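Kitchen and Serving Area Walk-Through, Junen Hall
Inspected by: Burgi Stöckli
Copy to: Pirmin Sutter
Day: Tuesday, started 7:40 a.m.

1. Exits and aisles
Rear door opens fully: YES
Aisle clear to 30 inches: NO
Comment: Flour sacks by the rear door again. I was told in August that they were only there for the afternoon. Move them to the dry store and I will come back and look.

2. Fire equipment
Extinguisher in place, pin and seal intact: YES
Fire blanket within reach of range: YES
Hood filters clean: NO
Comment: The cleaning sheet has the filters signed off every week in the same pen and the same handwriting. I wiped one with a paper towel and the towel came away brown. I don't accept the sheet as evidence.

3. Gas and electric
Shutoff labeled: YES
Cords free of damage: YES, except the Vorkar mixer
Comment: Mixer cord is taped near the plug. Tape is not a repair. Tag it and leave it unplugged until the cord is replaced. The 2000-watt kettle shares an outlet strip with the toaster – separate them.

4. Wooden utensils and boards
Free of cracks and splinters: PARTLY
Stored dry: NOT SHOWN
Comment: Two cutting boards have splits deep enough to catch a fingernail. Both should go. Pirmin says they can be sanded. They were sanded last year, and the splits are still there.

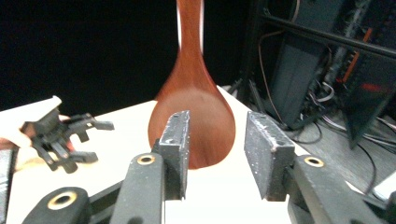 Spoons get the same check as boards: run a thumb around the rim of the bowl, look down the grain of the handle, smell it. A nice finish tells you very little. The supplier, Chowdary, calls its utensils "maintenance free" and I have yet to see wood that is.

5. Cold storage
Door seals intact: YES
Thermometer inside unit: YES
Log up to date: YES
Comment: Every reading for the month is 38. Maybe. The Vallance fridge was at 43 when I opened it, before anyone had started work. Put a second thermometer in and write down what it says.

6. Floors and shelving
Mats flat: YES
Shelf load posted: YES, 600 lb
Comment: Who worked out 600? The brackets carry no rating that I could find. Take the canned goods off the top shelf until someone produces the paperwork.

Result: NOT PASSED
Items 1, 2, 3 and 4 to be fixed before the next supper. Items 5 and 6 need written answers.

B. Stöckli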